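Planning the money before you buy a gripper for home jobs

Many readers ask which gripper they should buy first. My advice is to wait with the shop and begin with paper. Write down the jobs you want it to do at home, and next to each job write the widest and the softest thing it must hold. Clothes and cloths are harder than boxes, so put them at the top of the list.

For my own plan I put 1,000 as the upper limit. The hand-held gripper from Fenetti was 915, and this left very little for spare finger pads. Pads wear out before the screws do, so please keep 200 aside for them from the beginning. My second plan had a cheaper tool and two sets of pads, and I was more content with it.

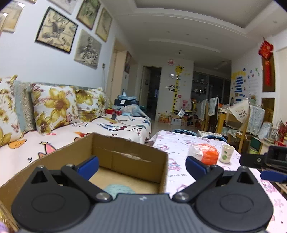
Jaws open over a carton with a crumpled light-blue cloth in it.

Measure the carton also, and not only the cloth. The open jaws must go between the side walls and still have room to close. Seo-ah Na wrote to me in October that she forgot this, and she had to change all her boxes.

Ask the seller for the price of one pad, one screw and the postage. If he cannot tell you the pad price, look at another shop – you will need that number every year.

Fliltosar household tips | Write to us through the contact page | Copyright Fliltosar | Back to top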